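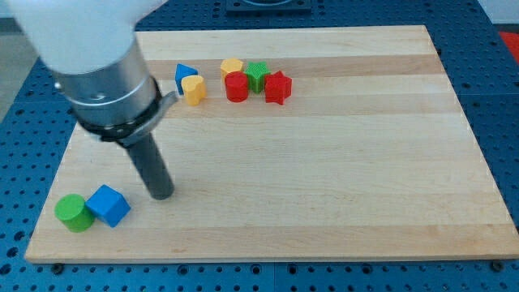 A robot arm with a single straight rod works among colored blocks on a striped wooden board.

Research > Robotics > People and Projects

Teaching a Robot to Push: A Conversation with Qianru Xia

17 August 2018

214 shares | 7 comments

Qianru Xia has spent much of the past two years pushing blocks across a board. As the lead researcher on the Torura project at the Corketti Institute, she is responsible for a body of recorded demonstrations from which a robot arm is expected to learn the same skill. The work is slow and repetitive, and Xia speaks of it with evident patience.

The task can be stated in one sentence. A person gives an instruction, such as moving the green star next to the blue cube, and the arm must carry it out with a plain rod in place of a hand. The arm cannot pick anything up. It can only push, and a pushed block does not always travel in the direction intended.

"People ask why we did not give it fingers," Xia said. "With fingers, the difficult moment is the grasp, and after that the object goes where the arm goes. With a rod, every inch of the path is difficult. The block turns. It slides off to one side. The operator has to notice this and correct for it, and those corrections are the part we most want to record."

The project relies on two ways of showing the arm what to do. In the first, an operator takes hold of the arm and guides it through the motion while the motors give way. In the second, the operator stands at a separate station, holds a small controller and steers the tip of the rod from a distance. Torura began with the first method and now depends almost entirely on the second.

Xia explained that the change followed a trial in January, when both methods were used on the same set of instructions. Guiding by hand was easier to learn. New operators were comfortable with it in a single morning, and their paths were smooth. The recordings, however, proved less useful than the team had hoped.

"When your hand is on the arm, your hand and your sleeve are also in the camera view," she said. "The robot will never see a sleeve when it works alone. We also found that people leaned over the board and used what they could see from there. The camera could not see it, so the demonstration contained decisions that the robot had no means of making."

Remote control removed those difficulties and introduced others. Operators feel no resistance through the controller, and in their first sessions they tend to press forward too quickly. A block struck at speed may spin, or it may run into its neighbors and scatter them. The institute now asks each new operator to complete 65 practice instructions before any recording is kept.

The shapes present their own problems, according to Xia. A cylinder standing upright is pushed on its curved side, and a small error in the point of contact sends it away at an angle. A cube is steadier if the rod meets the middle of a face, but it will rotate if met near a corner. The stars are regarded by the operators as the most demanding pieces. "The rod settles between two points of the star and everything goes well for a while," she said. "Then it slips out, and you must go around and start again from another side. Some of our operators enjoy that. I do not think I ever did."

The collection now holds more than 3000 recorded demonstrations. Each consists of the camera view, the position of the rod and the written instruction. The instructions are added in two ways. Some are read to the operator before the motion begins. Others are written afterward by a second person, who watches a short stretch of recording and describes what was done.

Xia considers the second kind the more valuable of the two. People who describe a motion after the fact use language that a planner would not have chosen. One writer will say that the heart was nudged toward the back, and another will say that it was brought up to the yellow block. Both are accepted. "We correct a description only if it is wrong," she said. "If it is merely unusual, we leave it alone. The people who will one day speak to these machines will not all speak in the same manner."

Failed attempts are also retained, a policy that was debated within the group. An early version of the learning software, known internally as Pullau, was trained only on clean demonstrations in which the operator made no visible error. It performed well until a block drifted, at which point the arm frequently continued along its original line as though the block were still in front of it. A later version was trained with 400 recordings in which the operator lost the block and recovered it. Xia described the difference as plain to anyone standing beside the table, although she declined to give a figure until the evaluation is complete.

Asked how much of an operator's personal style survives in the finished system, Xia was cautious. Certain habits can be recognized. One operator lifts the rod well clear of the board between pushes, and another keeps it low and travels around the blocks. The trained arm does both, and it sometimes changes from one to the other within a single instruction. The group has not decided whether this should be treated as a fault.

Operators work in sessions of 40 minutes, followed by a rest away from the controller. Xia introduced the limit after reviewing recordings made late in the day, in which the paths grew shorter and rougher and the operators stopped making small adjustments before contact. "It is careful work, and it looks like play," she said. "Visitors want to try it. We allow them to, and they are usually quiet after the first minute — they see how much attention it takes to move one block a short distance."

The next stage of Torura will permit an operator to interrupt the arm while it is working and give a new instruction in ordinary speech. The remote station will remain in use, so that a person can take over when the arm cannot proceed and hand control back afterward. Those moments of takeover will be recorded in the same manner as the earlier demonstrations.

Xia expects the first sessions to be untidy. The speech system, which the group calls Xie, has so far been tested only with written transcripts, and she is not certain how it will respond when an operator hesitates or changes a request halfway through a sentence. Recruitment of additional operators is under way, and no previous experience with robots is required.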